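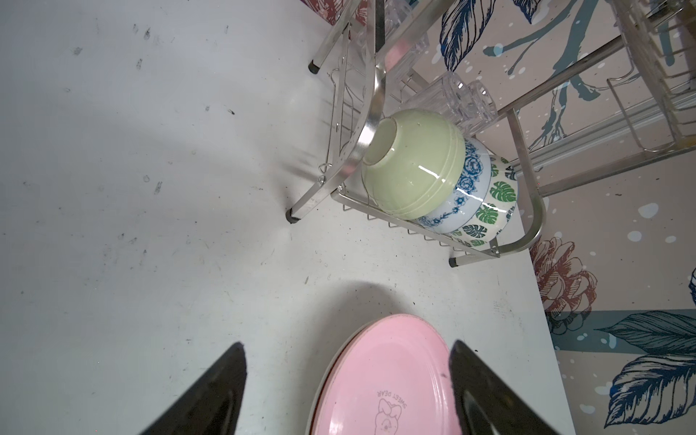

Figure 5.1 A white countertop with a pink plate and a stainless steel dish rack.

Chapter 5
Surface Wear and Soiling

5.1 Scope

A surface in daily use changes in two ways. Wear removes or displaces material from the surface itself. Soiling adds foreign material to it. The two are often confused, and a cleaning method chosen for one may worsen the other. Chapter 4 dealt with hardness; this chapter deals with contact over time.

5.2 Terms

A scuff is a shallow mark left by sliding contact. It may be a groove, a deposit from the sliding object, or both. A scratch is a groove with a measurable depth. A stain is a deposit that has entered the pores of the material and does not lift with water alone.

5.3 The Menora Survey

Poon and Lecomte examined 185 kitchen counters in Menora. Marks of any kind were recorded on 149. On the other 36, no mark was found under slanted light. Marks were most frequent beside the sink. The survey form is reproduced in Appendix B, and the grading scale used in it is defined in Section 5.4. Students should read the scale before attempting the problems on gloss loss.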